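Tapsell Household Words, a word list for small rooms

Hello, and welcome! Tapsell is a list of 1,000 everyday English words for the things people keep at home, each one with a plain definition and the other names it goes by. I started it because my mother and my neighbor could talk for an hour about the same dustpan without ever using the same word for it, and I thought somebody ought to be writing these down.

What's in the folder

words.csv has one row per word, with the columns word, meaning, other_names and region. notes.txt is where I put the longer stories, and some of them do wander a bit. There is also a short file of 200 words I haven't made up my mind on, called maybe.csv, and I'd be very glad of opinions on it.

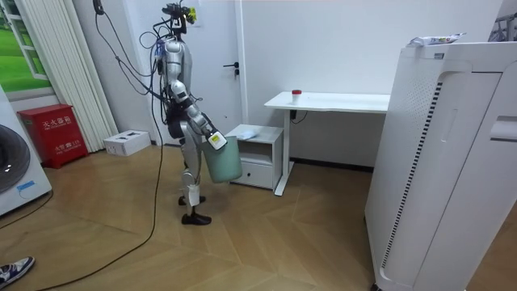
Regional names were the slowest part of the work, and also the part I enjoyed most. Nermin Toprak sent me a long letter in May that changed how I sort them, so now the most widely used word goes first and the rest follow in alphabetical order. Take a plastic bucket like the sea-green one, held by its rim. Plenty of people call that a pail, and others save "pail" for metal and would never say it of plastic. Tapsell keeps both words, lists each under the other, and leaves the arguing to you – I've lost that argument at my own kitchen table more than once.

Colors are not included, and neither are brand names. Furniture gave me a good deal of trouble on its own account. I settled on "cabinet" for anything with a door, a drawer or a closed side, and put "cupboard" in other_names,
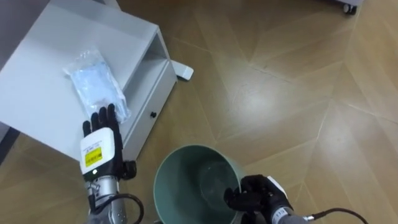 though I know this will annoy readers who feel the two are quite different pieces. If that's you, please look at row 400 before writing in, as I've tried to be fair there.

Using the list

You're welcome to copy it, print it or teach from it. Skivent, the spelling checker, can read words.csv just as it stands. If you use Fotitz, save the file with semicolons first or the other_names column will split in 2. Please keep my name and Nermin's with any copy you pass along.

Last updated Sep 10, 2026. Corrections go in the Kuvbridge mailbox, and I do read every one, even if it takes me a while to answer.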